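Workshop Tips: Safe Habits for a Small Robot Arm on the Bench

By Adanech Ambaye, Mistotstead Shared Workshop
Updated April 2018

These are the house rules for anyone using the small arm at Mistotstead. They also suit a garage or a spare room.

Before you switch on

Clamp the base to the bench. Rubber feet are not enough once the arm swings at full reach.

Mark the reach on the bench and the floor. Ours is 800 mm, and we add a margin on every side. Mugs, phones and loose cables stay outside the line.

Tie back long hair and take off lanyards. Push sleeves above the elbow.

Check that the stop button is where your free hand can find it. Press it once at the start of each session to make sure it cuts power to the motors.

Picking things up

Start with light objects that can take a knock. Rolls of tape, sponges and empty plastic tubs are good. Glass, blades and open liquids are not allowed.

Run every new routine at 30 percent speed until it has finished 4 times without a fault. After that, raise the speed in small steps.
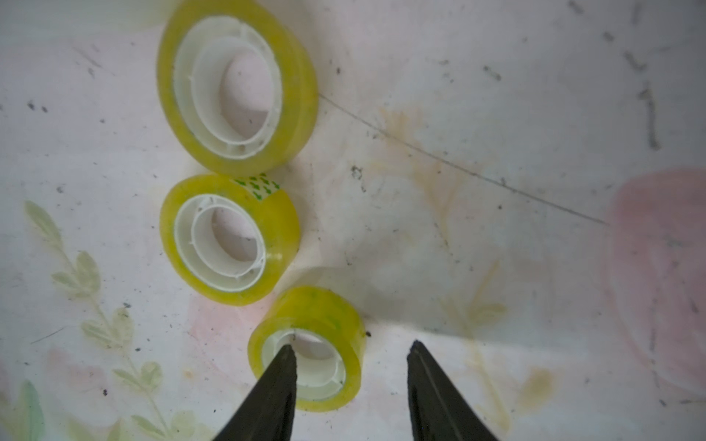

Keep your hands out of the marked area while the motors have power. If a part needs to be moved, pause the routine, press stop, move the part, then step back before you reset. Reaching in "just for a second" is how most pinched fingers happen.

Set the grip force as low as it will go and still hold the part. Write the setting in the logbook, with the name of the part.

Cleaning up

Power off at the wall before wiping the arm. Use a barely damp cloth on the fingers and a dry one on the joints. No spray cleaners near the motors.

Look over the cable at each bend. A flattened or shiny patch means it is rubbing, and the arm is out of use until it is replaced.

Check the finger screws with a hand driver every week. Do not use the cordless drill on them.

Spare fuses are in drawer 39. The next refresher on these rules is in June, and new members need to take it before they book the arm alone.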